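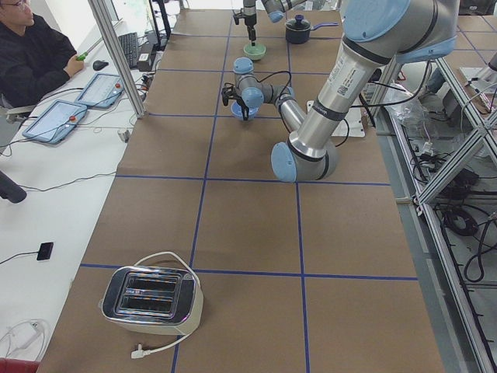 The long table in the back hall, with the toaster in the nearest cell.

Search this site Search Go

Visit to the Mokoena open day, Prelbridge

7/23/24

I went to Prelbridge by the early bus from Grolholm, and I was seven minutes too late for the first tour, so I joined the second. I want to write down what I saw while I still remember it, mostly for the members of our home-keeping circle who asked me to look at the kitchen part and could not come themselves.

The Mokoena building is behind the old dairy. From the street you would take it for a warehouse. At the entrance they gave us a paper badge and a plan of the rooms, and I must say the plan was not easy to read. The toilets were drawn on the wrong side of the corridor. A kind man with an umbrella had already corrected his copy with a pen and he let me correct mine from it.

We were a mixed group: some students, two families, a retired couple who wanted to buy nothing and touch everything. Rochelle Van Dusen led the tour. She speaks quickly, but she stops when she sees that a person did not follow, and I was often that person.

Front rooms

The front rooms I will pass over shortly. There was a room with chairs, where one could compare seat heights, and a room with lamps that I found too warm. On the wall of the corridor hung a list of household objects which people had proposed to the Samuvari project by postcard, 1000 of them, printed in small letters. I looked for "potato masher" and found it twice. I looked also for "egg slicer," which my mother used for mushrooms, and it was not there. I wrote it on a postcard and put it in the box.

Samuvari is the name they use for all their work on the arranging of small kitchen things: where they stand, how near to each other, what goes inside what. I had expected a lot of theory. There was one poster, and after that only a table.

The table

It is a long table and it is covered with brown paper. On the paper they have put blue tape, lengthwise and across, so that the surface becomes a set of large cells, like a page from an exercise book for giants. Along one side there is a white desk. I liked the brown paper very much. We use an oilcloth in the circle when we practice laying and clearing, and everything slides on it, and the pattern of lemons makes it hard to see small things.

The objects were all ordinary. A toaster with two slots, cream-white with a shiny top. A small black pot with a lid, the knob blue and the handle light blue. A pale green bowl, a small light blue bowl. I have almost the same pot at home, but my handle is black and gets hot. I asked Rochelle if the blue handle stays cool and she answered that she did not know, they had not cooked with it, and I appreciated that she did not invent something.

A boy from one of the families asked why the things were not in a cupboard. His mother was embarrassed, but it was a good question, and our guide took time for it. In a cupboard, she told him, you see only the front row. If you want to learn where a thing likes to live, you must first put it where you can walk to it from more than one side. He then wanted to know where a toaster likes to live, and she said: near the bread.

What I noticed for our own use is the size of the cells. When I marked the oilcloth with thread last November, I made squares in which a cup fits, and then a frying pan covered four of them and nobody could say in which square it was. In Prelbridge the cells are large rectangles. Even a toaster with its cord has room in one. It sounds like a small thing, but I had three pages of notes at home about this problem and I could throw them away now.

Bowls in bowls

Most of the conversation in our group was about bowls. The retired couple keep theirs by color. I keep mine by who gave them to me, which I did not say aloud. The Samuvari poster keeps to a simpler order: one bowl goes into another bowl of nearly the same size, and the pair takes the place of one.

I asked if it matters which one is under. In my kitchen the heavier one goes under. With the green and the blue, the sizes are so similar that I would not know how to choose. The green one inside the blue one makes a nice pair — you still see a line of blue under the green rim, so you do not forget that there are two. With white bowls I forget it all the time, and I take two from the shelf when I want one.

The woman of the couple said that bowls of similar size get stuck, especially when one puts them away damp. We agreed with her. Somebody proposed a paper napkin between them, somebody else a coffee filter, which is round already. I have tried the filter since I came home and it does work with my soup bowls, but not with the deep ones, where it folds itself together and falls to the bottom.

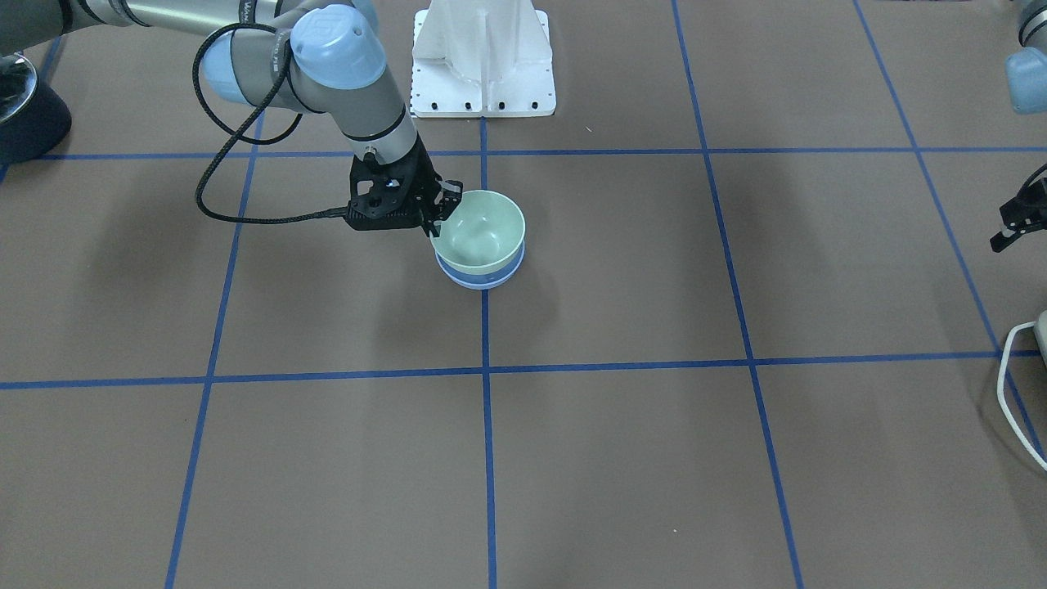
The cord question

I had prepared this question in advance, and written it on my hand. What does one do with the cord of a toaster? In our circle we have argued over it more than over any other thing. One half says that the cord must be wound and fastened every time. The other half says that a cord wound too tightly will break inside at the place where it leaves the body, and that a loose loop is better.

At the Mokoena table the cord was in a loose loop with the plug on the paper, and I was happy, because I belong to the second half. But I have to report fairly. When I asked, Rochelle said that they do not have a rule for it yet. For her it is only important that cord and toaster are treated as one object, and that the plug is never left where a person can pull it by accident. At home she puts the cord behind the toaster and pushes the toaster against it. I told her this is a third school, and that I would bring it to the circle.

The man with the umbrella uses the cardboard tube from a kitchen roll. He folds the cord inside and writes on the tube the name of the appliance. He says that he has tubes for the mixer, the kettle, the iron and one on which is written only "unknown." 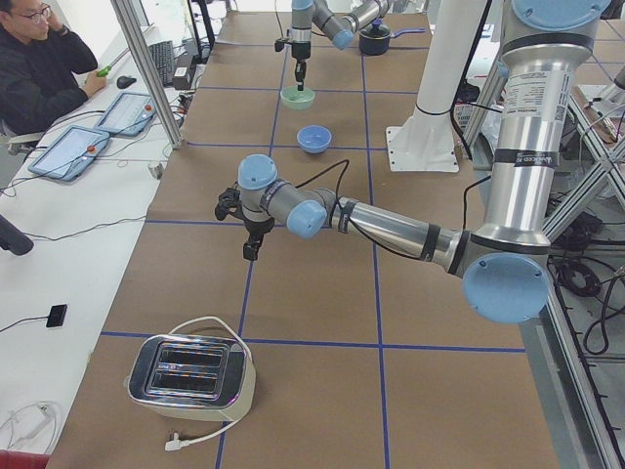 After this the discussion went to lids, where I could contribute more. My opinion is that a small pot should wait with its lid on, and only big pots should have lids stored apart, on the inside of a door or in a rack for letters. The pot on the table had its lid on. The student beside me said her lids are in a drawer, all of them together, and that each evening she takes out three before she finds the good one. I drew the letter rack for her on the back of her plan.

We spoke also about handles. A handle wants to stick out, that is its work, but on a shelf it steals the place of a cup. On a stove it should not come over the edge. For a table where people stand on all sides there is no direction which is good for everybody. I would choose one direction and keep it, so that at least the hands learn it.

Then came coffee, in a corner with a low ceiling. The cake was dry, the coffee was very good. I had a longer talk there with two people from the second family, and they told me they had marked their own kitchen table with tape after a visit last year. The tape left glue on the wood and they had to remove it with cooking oil. Therefore the paper first, and then the tape on the paper! I have underlined this in my notebook.

Clearing everything away

What stayed with me most was a thought on how one learns from a surface that has been cleared. In our circle we always start with the full table and discuss what should leave. It makes people defend their things. I suggested to my neighbors at coffee that one could begin from the other end, with only the tape and the cells, and let each person bring back one thing at a time. 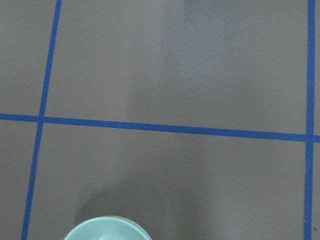 Zewditu Gebreyes was not convinced by it. A bare table is pleasant for five minutes, she said, and then everyone puts the first thing in the middle cell and the rest has to go around it. She would begin with the corners. She would also forbid the toaster until the end, as it takes the best place and then stays there for years.

I think she is right about the middle. When I tried it in my own kitchen the next morning, I put the fruit bowl exactly in the center, and I had to laugh at myself. The corners were harder than I believed. In one of mine there is no daylight, and in another the cat sits.

Practical remarks

The entrance was free. The bus back to Grolholm goes from the other side of the road than you expect, and the stop has no bench. There are seven steps at the main door, but one can ask for the side door, where it is flat. Wear shoes with soft soles, as the corridor is loud. Bags had to stay in the cloakroom, so take your pencil out before you give yours away.

For the next meeting of the circle I will bring brown paper on a roll, and blue tape if I find it in the right width. Please bring each a bowl which has a near twin, a small pot with its lid, and, if you can carry it, a toaster. I have asked by letter if a group of us may visit in November, and when Rochelle answers I will put the day on this page.

We use cookies to remember your settings. Accept Decline Read more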